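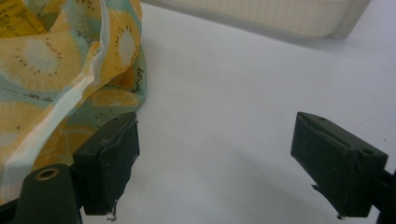 Printed fabrics with fruit patterns are among the goods covered by the new collection program.

Hustville to Begin Curbside Textile Collection in January

July 13, 2018

The Town of Hustville will begin collecting used clothing and household fabric at the curb next January, under an agreement approved this week with the regional waste authority in Altora. The service will be offered at no added charge to all homes that now receive weekly recycling pickup.

Under the agreement, each household will receive a roll of 13 marked bags, one for each collection in the first year and one spare. Bags may be set out beside the recycling cart on the first collection day of the month. Each bag may weigh up to 20 pounds when full. Replacement rolls will be available at Town Hall and at the public library during regular hours.

Accepted items include clothing, bed sheets, towels, curtains, tablecloths, cloth bags and pouches, and fabric scraps larger than a sheet of writing paper. Items may be torn, faded or stained, but they must be clean and dry. Carpets, pillows, mattresses and any fabric that has been in contact with paint, oil or solvents will not be accepted. Shoes may be included if they are tied together in pairs.

The Town now pays to bury textiles with other household waste. The Department of Public Works has asked for a separate service in each of its last two annual reports, citing rising disposal fees and the limited space remaining at the county landfill.

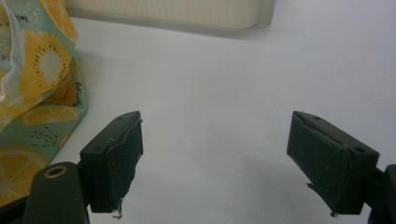

Collected material will be taken to a sorting center in Baysal operated by Nostix, the contractor selected by the regional authority. Goods in wearable condition will be sold to resale shops. The remainder will be cut into wiping cloths or shredded for use as padding and insulation. Nostix will report the weight of material received from Hustville every three months, and those reports will be posted on the Town website.

A trial of the service will take place this fall in the Mill Road and North End districts, where 200 households will be invited to take part. Invitations will be sent by mail. The Department will use the trial to set truck routes and to test the printed instructions, which will be issued in English and Spanish.

Apartment buildings are not included in the first year. Owners and managers who wish to host a shared collection bin may apply to the Department beginning in January. The agreement provides for service to a further 1000 homes in Altora on the same schedule.

Residents with questions may contact the Department of Public Works at Town Hall, Monday through Friday, 8:30 a.m. to 4:30 p.m.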